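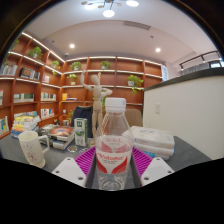

*A mesa cinzenta, com a garrafa de água, a caneca e o manequim de madeira.*

Faz muito tempo que eu quero escrever sobre esta mesa. O português não é a minha primeira língua, por isso peço paciência com as frases.

Quando nos mudámos para Enthorpe, em novembro, a mesa era só para comer. Depois chegaram os livros, porque as estantes de madeira atrás já estavam cheias, e agora há sempre uma pilha em cima dela. O livro com o círculo laranja e vermelho na capa é o que estou a ler, vinte páginas por noite, com o dicionário.

O manequim articulado foi presente de Siu-ming Choi, que desenha muito melhor do que eu. Gosto dele com o braço direito levantado, parece que vai pedir a palavra. Comprei um caderno de 24 folhas para praticar e já enchi metade, quase só com mãos. As mãos são difíceis.

A caneca branca fica à esquerda e os pacotes brancos macios ficam à direita, empilhados. A embalagem verde e branca devia voltar para a cozinha, mas eu esqueço-me dela. A Pui-shan Leung diz que uma mesa se arruma todas as noites. Eu tentei durante uma semana e depois não encontrava nada.

No sábado quero limpar o tampo e passar alguns livros para o quarto. A cadeira azul-escura é a minha, a outra, castanho-clara, é mais confortável e fica para as visitas.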